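Cleaning and Sorting Metal Parts Bins

Open metal bins take a lot of abuse, and most of them only get wiped out when something sticky spills. A proper cleaning takes under an hour for a pair and makes small items much easier to find afterward.

What you need

A bucket of warm water with dish soap
Two cloths, one for washing and one for drying
A soft nylon brush
A shop vacuum or hand brush and pan
Masking tape and a marker

Steps

1. Take everything out. Put the items on a towel, with brushes and other long things at one end and small containers at the other. Check that lids are closed before you move them.

2. Vacuum the floor of the bin, then the corners. Scraps of paper and tape collect in the seam where two bins meet, so pull the bins apart if they aren't fixed down.

3. Wash the walls first and the floor last. Use the nylon brush on the corners. Skip steel wool - it leaves scratches that hold dirt.

4. Dry the metal right away with the second cloth. Leave the bins open for 13 minutes or so before refilling.

5. Wipe each item as it goes back. Plastic pieces with lobes or ridges hold dust and may need the brush.

Scuffs and worn finish

Gray metal bins go dull with use. Cloudy marks and pale scratches on the floor won't wash out, and neither will a dark band where the finish has rubbed off a wall.

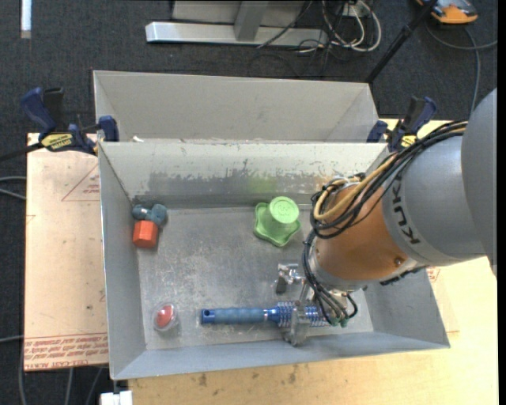
If a worn patch feels rough, go over it lightly with fine sandpaper and wipe off the dust. Repainting isn't worth it for a bin in daily use.

Keep odd-shaped items in one layer, and lay long-handled brushes flat. Label the outside of each bin with tape.

Written by Modupe Effiong. Updated in June.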